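Gronine is a two-finger hand-held gripper, built and revised by members of a home and shared-workshop group in Kitthorpe. We are looking for participants for the next build round, which starts in June. Places are open to people with some bench experience and to people with steady hands and the patience to repeat a task.

Most of the task work is box clearing: mixed household packaging, foil, soft film and small rigid items, handled with two grippers over an open carton on an ordinary table.
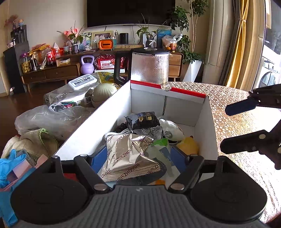

**Kitthorpe Shared Workshop | Gripper Build Group**

## What the round covers

The current mechanism is a mirrored linkage driven from the handle. It closes reliably on rigid items. It is less consistent on foil and crumpled film, where the fingertips tend to skate before they pinch. The round has two parts:

- **Build.** Assemble and tune one pair of Gronine units from the Wogan parts kit. The kit contains 203 parts per pair, including fasteners. Printed parts are supplied rough and need deburring and reaming.
- **Task sessions.** Use the finished pair to pick, transfer and replace items in cartons, and log each attempt on the Sodby sheet (item, grip side, result, remarks).

Build work can be done at home or at the shared bench. Task sessions take place in members' living rooms and kitchens, on whatever table is there. Table coverings stay on.

## Places

We have 11 places. Participants work in pairs, with one person left over to handle calibration and spares. If you would prefer the calibration role, say so when you apply.

Time commitment is about 80 hours across the round, split evenly between build and task sessions. Sessions start at 6 p.m. and finish when the log is complete.

## You will need

- Competence with hex drivers, small taps and digital calipers
- Ability to read an exploded drawing
- A clear bench or table at home, or access to the shared one
- Two-handed grip strength sufficient to cycle the handle for a full session with rest breaks

Soldering is useful for the encoder leads but can be learned at the bench. No programming is required. Anyone who wants to work on the log parser is welcome to do so in addition to the tasks listed.

## Items and cartons

Snack wrappers, foil packets, soft toys, cables and similar objects are all in scope. Glass, blades and open liquids do not go in a carton. Kettles and other appliances may stay on the table during a session but must be unplugged at the wall.

Cartons should be open-topped, with the flaps folded back or removed. Coloured linings and rims are acceptable — record them on the sheet, as they affect how easily thin film can be picked out by eye.

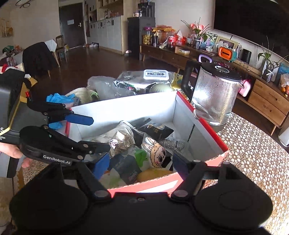 *Two grippers at an open carton, one entering from the left.*

## Known faults on the current revision

Applicants should expect to deal with these during the build:

1. Pivot caps loosen under repeated cycling. Thread-locking compound is included in the kit but is not a complete fix.
2. Finger pads wear at the tip first. Swap both pads at the same time.
3. Left and right housings are not interchangeable, although they look it.

## Terms

This is an unpaid call. Kits are lent for the round and returned in working order. Consumables are covered by the group, and participants may keep one set of worn pads and any jigs they have made themselves.

## To apply

Send a short note to Khurram Janjua, build coordinator, care of the Kitthorpe workshop desk. Include:

- what you have built or repaired recently
- whether you will work at home or at the shared bench
- your preferred role and the evenings you can't do

A photo of a finished mechanical job is more useful to us than a résumé. Minimum age is 18 for home sessions. Kits are issued at the bench once pairs are settled.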